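Notebook, December, evening

Second reading of the Trustard trilogy for our study of plague fiction. I am now at page 196 of book two. The rule of the quarantine city, Orkport, is that each house may send out one person when the bell rings. In book one the bell rings at dawn. In book two it rings at noon, and no character remarks on it. I marked this as an error, but I am not sure anymore.

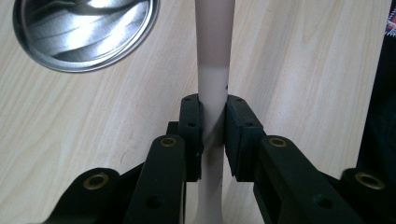

Chapter 11 says the council moved the bell after the fire in Moldale. It is only one sentence and easy to miss. So I have to correct my timeline: the fire comes before the second wave of the fever, and Dhillon is already a doctor at that time. My old version had him still as a student.

Still open: how many people live in Orkport? Book one gives 270 houses. Later the narrator speaks of around 100 families. Either many died between the books, or the author forgot.

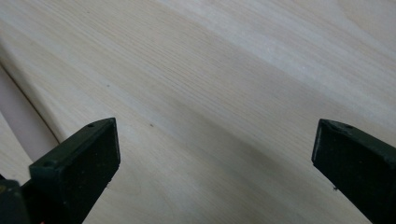 Veerle Boersma thinks they died, and that the silence about it is on purpose, because the narrator works for the council and would not write down such a thing. She wants me to check the letters at the end of book two before I decide.

To do: read the letters, send the new timeline to Bram Coppens, ask him if the Dutch edition has the same number of houses.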